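Adhesive hooks: getting them to stay up

Most failures start with the surface. Wipe the spot with rubbing alcohol and let it dry. Dish soap leaves a film, so skip it. Fresh paint needs several weeks to cure before anything is stuck to it.

Smooth panels hold better than painted drywall. On a panel, mark one level line in pencil, set the outer hooks first, then divide the gap for the inner ones.
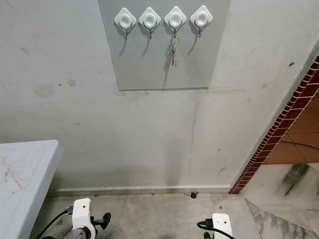
Four hooks in a row, keys on the third.

Press each base for 70 seconds, center first, then the rim. Leave it empty overnight. Load ratings assume a straight downward pull — a bag lifted off at an angle puts far more strain on the top edge. Keep to half the printed rating for anything handled daily. 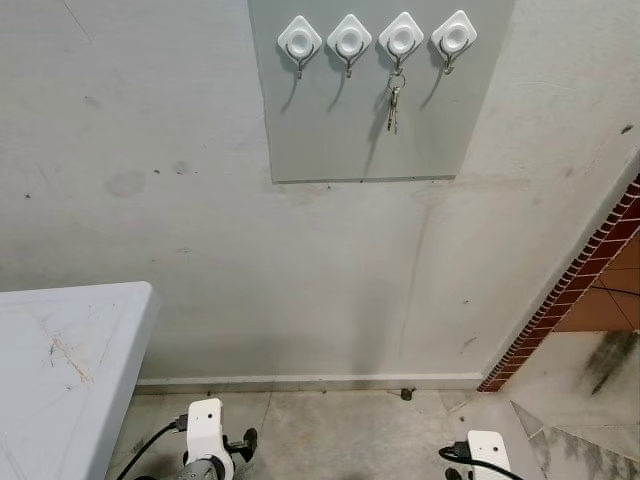
Sum-yee Tsao writes that the overnight wait matters most in a cold hallway. Hers kept dropping in November until she warmed the wall with a hair dryer before sticking the base down.

For removal, heat the base on low, then work dental floss behind it in a sawing motion. Pull down along the wall, never straight out.
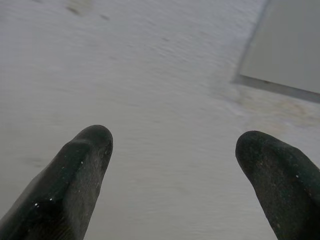
Leftover glue comes off with a little cooking oil left on for up to 33 minutes. Test a hidden corner first, as flat paint can stain. A blunt, rounded tip is the right shape for pushing softened glue off a pale surface — a sharp blade will gouge it. Finish with alcohol to lift the oil.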